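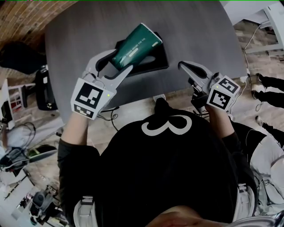
Ticket 76: left gripper loses its pose when the cup is lying down
Opened by: Ward Geerts, Fimlow student project
Status: solved, I think, but please leave it open a little longer

Hello all, and thank you for being so patient with my last ticket, which was mostly me not reading the setup page. We are a student team doing the table-clearing task for the Randport round, and our trouble is with the tracking on the hand-held pair. Standing cups record beautifully. As soon as a cup is on its side, the way the green paper one is on the black tray, the left hand's track jumps sideways just as the fingers come round it, and then it drifts for the rest of the take. The right hand stays steady as a rock. Both cubes show their green light the whole time, so I don't believe it is a power problem.

What we have tried so far, in the order we tried it:

Restarted Wodumus and loaded the September calibration again. No change.

Swapped the left and right cables. The fault stayed with the left hand, which rather ruled out my favourite theory.

Wiped the markers with a dry cloth and pressed down the corners. Perhaps a tiny bit better, but I may have been hoping.

Recorded 13 takes with the cup upright and 13 with it on its side. The upright ones were all fine. Of the others, only two were usable.

Reply from Baek support, 2020-03-20

Hello Ward, lovely clear report, thank you. Could you look at how far the wrist turns when you go for a fallen cup? Most people roll the hand to get the fingers either side of it, and the front marker then tips away from the camera. The tracker should hand over to the second, smaller marker at that point. If its size is wrong in the settings, you get exactly the jump you describe. Please open the marker page and compare the left and right entries.

Reply from Ward

Well, there it was! The left lower marker had been given the same size as the front one, and I'm fairly sure I did that myself when I copied the lines across. I have put in the measured size, saved it and run the sideways takes again — all 13 held from start to finish. We still need almost 600 takes before the round, so you can imagine the mood here has lifted.

One small question before you close this. Do the old sideways takes have to be thrown away, or can they be run through again with the right size? I have kept the raw video for all of them.

Reply from Baek support

Keep them! Choose "Solve again" from the session menu and point it at the new settings file. Do a couple first and check the left track by eye before you set the whole lot going, as it takes a good while.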